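Lastum bench notes
Tuesday, October 22, 2019

1/ Good evening, friends. Several of you have been asking (very kindly!) why the Lastum bench went quiet, and I've been putting off the answer until I could tell it properly. We had a fault. No one got hurt, and the only patient was a synthetic pad, but it was the kind of fault that keeps you up at night, so get yourself a cup of something and I'll go through it.

2/ For anyone new: we practice suturing with robot arms, under supervision, on synthetic tissue. Needle in, needle out, wrap the thread, pull it down, trim, move along the cut and do it again. Most days it's peaceful work. I've come to love it the way some people love jigsaw puzzles.

3/ The trouble was in the pull-down, the moment when the jaws have hold of the thread and the arm draws it snug. The controller is supposed to watch the tension and ease off once it reaches the limit. Ours eased off late. Only by a hair at first, and we'd been blaming the thread for it since March.
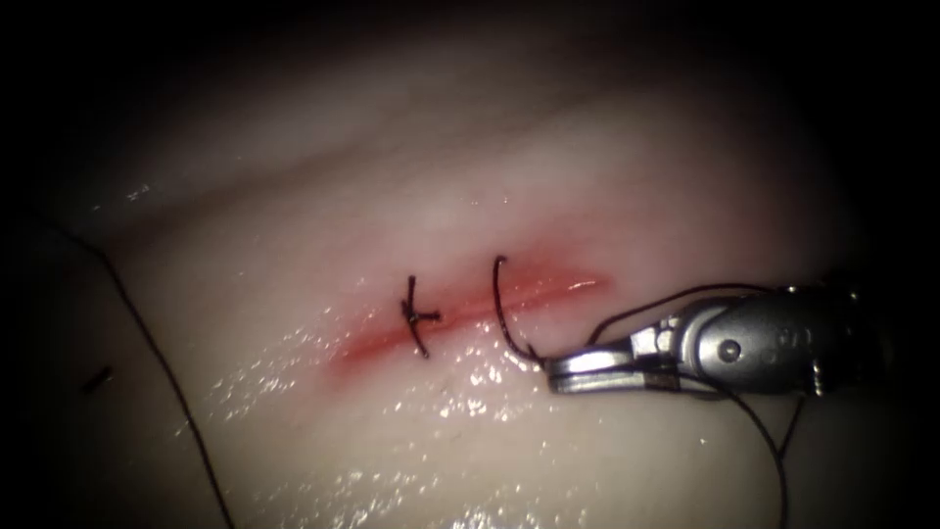

4/ Then one afternoon it didn't ease off at all. The arm kept drawing, very slowly and very politely, and the stitch tore up through the pad like a zipper. My hand was already over the stop button and I pressed it, and this next part is what bothers me most.

5/ The arm kept moving. Not far - 5 millimeters, by the log - but after a stop I expect zero, and I'd bet you do too. We cut power at the wall, stood there looking at each other for a bit, and then I went and made everybody tea because I didn't know what else to do with myself.

6/ Next morning we pulled the logs. The bad session came to 3264 lines, and I read every one of them, partly out of thoroughness and partly out of guilt. I'd assumed we were looking for a broken sensor. The sensor was fine. It had been reporting the right tension all along, but the readings were sitting in a queue behind the camera traffic, and by the time the controller saw them they were old news. 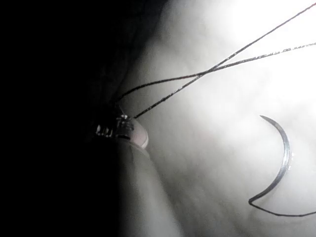 How old depended on how busy everything else was. On a quiet run the delay was small enough to miss. On the bad run the oldest reading was 148 milliseconds behind, and an arm that is still pulling can do a lot of pulling in that time. You'd never let a person tie a knot by last minute's feel of the thread, and we'd built a machine that did a small version of it.

7/ The stop button had its own problem, and it's an embarrassing one. When we moved over to the Fuchs power supply we rewired the stop so it sent a message asking the arm to halt. A message! It went into the very same queue. I signed off on that change myself. I remember being pleased with how tidy the cabling looked.

8/ So, the repairs. The stop now opens a relay and takes the motor power away directly, with no software in between, the way it should have been from the start. Tension readings have their own line. And if a reading is stale, the controller holds still and beeps at us until somebody comes over.

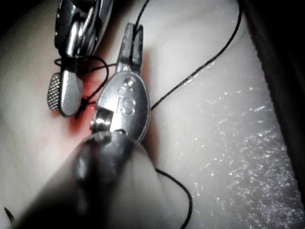 It beeps a lot, I'll admit. The first day it drove us all a little batty, and there was some talk of raising the threshold just to get some peace. I dug in my heels on that one. Most of the beeps led back to a network cable that had been pinched under a table leg, and once we swapped it out the room got much quieter.

9/ We also brake-tested it the dull way: start a pull, hit stop, measure, write it down, start over. We did 61 of those with the new relay. The brakes do let the arm settle a tiny bit under its own weight, so we've raised the height it waits at between stitches, and the arm stayed inside our limit every time.

10/ We're back on the pads now, at half speed, one person driving and one person whose whole job is the button. Trading places often helps. Your attention goes soft after a while, especially when the stitching is going nicely. 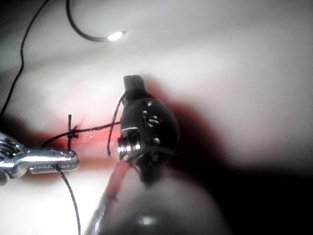
One reply already in, from Trokanora, asks whether we should have caught the lag in March, when the first stitches started pulling tight, and says that on their own bench any unexplained change in tension means the arms stay parked until somebody explains it.

11/ Yes, Trokanora, we should have. We had a theory we liked (bad thread) and a new box of thread on order, and it was easy to keep working while we waited for it. I'm borrowing your rule. It's taped up next to the stop button as of this evening.

12/ I'm putting the wiring diagram and a cleaned-up copy of the log in the Haden shared folder tomorrow, once I've had some sleep. If you run your stop through software anywhere, even just one little hop, please go take a look at it before your next session, and write to me if you'd like company while you do. I'm happy to stay on the phone!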